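So the budget spreadsheet is on its third tab now, and I'm starting to think I should have bought a boat.

When I began planning an arm for the Porndale workshop, I had one line on the list - arm, one, expensive. Then came the mounting plate. Then the Cedevano controller cable, which is sold separately and costs $149, and which I need two of! Last month I sat down with a coffee and went through everything again, and the list had grown to 21 items. I cut it back to 17 and then added four more before lunch.

What helped was putting in simulator time first (Kamolrat has a monthly plan and I'd happily pay it again). I wanted to see what kind of objects the gripper would be dealing with before I spent real money on fingers.
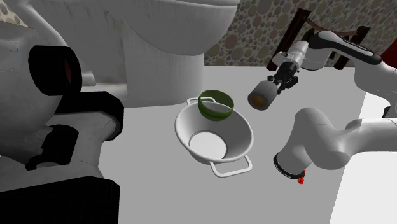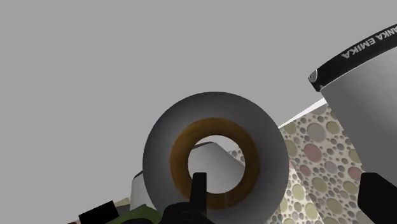

Simulated, both of them. The colander is in the first and the big roll of tape in the second.

Plovent Notes, no. 4

Anyway, fingers. Plovent will sell you a spare pair in plain black or a padded pair for some $400 more, and I went back and forth on that for most of August. Round things are my worry, so I've put the padded ones down as a maybe, in yellow, and moved the second camera to next year.

I also forgot shipping, twice. And a table! My old bench wobbles when I lean on it, so a decent one goes on the list, with bolts. If you've bought a used arm and lived with it for a while, please tell me what the service visits cost you - that row is still blank and I need to fill it in before I order anything.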